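Tullau trials small arms for packing work

Paint accessory supplier Tullau has started a trial of small robotic arms at its Pindthorpe site, where roller covers are currently sorted and boxed by hand. The trial began in November and covers one product family, short roller covers, which are light but awkward to grip because the nap compresses unevenly.

Integrator Crabtree is responsible for the arms, the control software and the cell layout. Placement tolerance was set at 6 mm. Grip force is adjusted per product so the fibres are not flattened before packing. 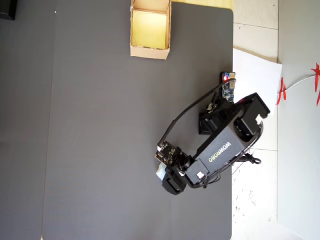
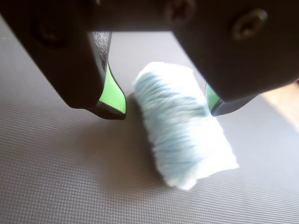 Six packing staff are affected. Under the trial agreement no hours are cut, but the work is divided differently. Packers who previously filled cartons for a full shift now spend 2 hours of it on supervision: clearing mispicks, restocking and logging stoppages. The rest of the shift is spent on mixed orders, which remain manual. Rotation between the two tasks is every 30 minutes during the supervised period.

Staff completed 13 hours of paid training, covering safe stop, joint recalibration and basic fault codes. Mechanical repairs stay with maintenance. The site's labour agreement has been amended to add a cell operator classification, with a pay step still under negotiation.

Early logs show most stoppages come from covers lying against one another at pickup. Packers have asked for wider spacing on the infeed and a lower bench height at the restocking side. Crabtree has accepted the spacing change; the bench is under review.

Grelto, which distributes Tullau's products, has been told to expect no change to carton sizes or labelling during the trial. A decision on a second cell will follow once the stoppage data has been analysed.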